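Can a Robot Tidy Up?

The Tonora kit is a pair of robot arms that sit on a table. The seller says it can "clean up any mess." Any mess? That is a very big promise, so let's think about it.

Each arm has a gripper, which works like a hand with very few fingers. Your own hand can feel when a block is slipping. A gripper may need a camera and a lot of practice to do the same job.

So-yul Tak, age 11, read the ad and asked a smart question: "How many times did it drop things?" The ad doesn't say. It does say the kit learned from 174 practice runs — but practice is only useful if we hear how the test went.

Before you believe an ad, ask to see the misses too.

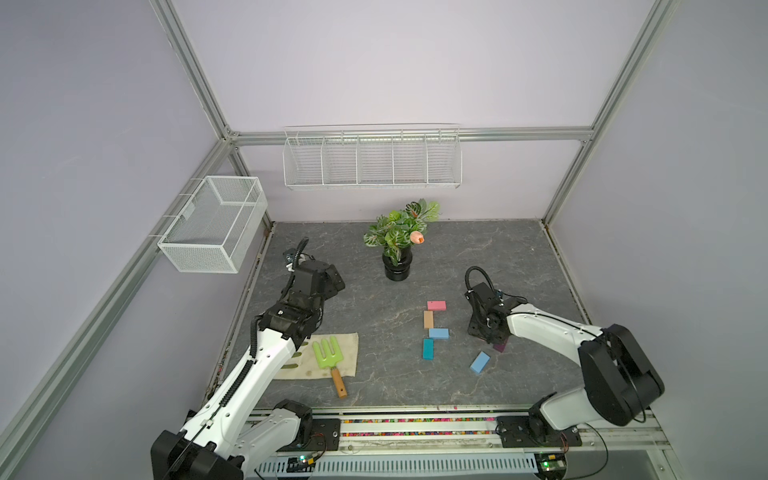
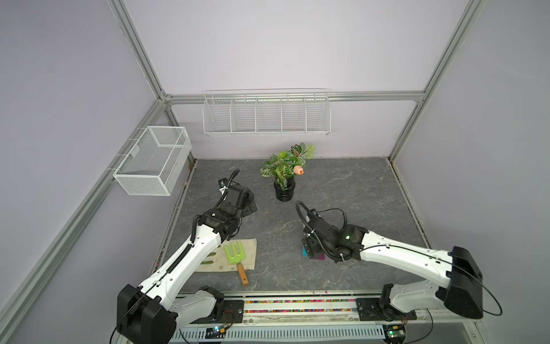

Two arms at work, with a garden fork on a cloth and a potted plant at the back.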